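**Codow bin-picking kit: is the Barkance sim license enough to validate a gripper before buying hardware?**

We pick small flat parts from open bins on a rack. Codow sells the kit with a sim license from Barkance, and the hardware quote is good until April. I have run 500 episodes on the stock cell. Success looks fine, but I don't trust the contact model near the bin walls. 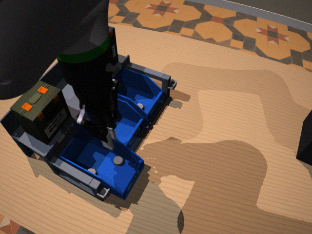

Part pose is randomized per episode, lighting is not. Wrist camera is at the default mount. I also loaded our own part meshes, and they behave much like the grey discs in the nearest bin, lying flat with little to grab. Does anyone have real numbers to compare against?

**Answer 1 (accepted)**

We ran 2,072 episodes in sim, then 264 picks on the real kit. Open floor picks matched closely. Picks within a fingertip's width of a wall did not. The default wall is fully rigid and the real bins flex, so sim reports a clean stop where the hardware drags the bin.

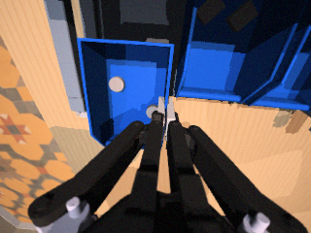
Set wall compliance by hand in the cell file and lower the approach speed for the last 2 cm. After that our wall picks were off by about 2 points – good enough for us to order. Log contact force per finger too. The summary report hides it.

**Answer 2**

We use Tekin for this, never had the problem. Costs more.

**Answer 3**

Check your version. Gadau resells an older build of the license and the compliance field is ignored there – no warning in the log.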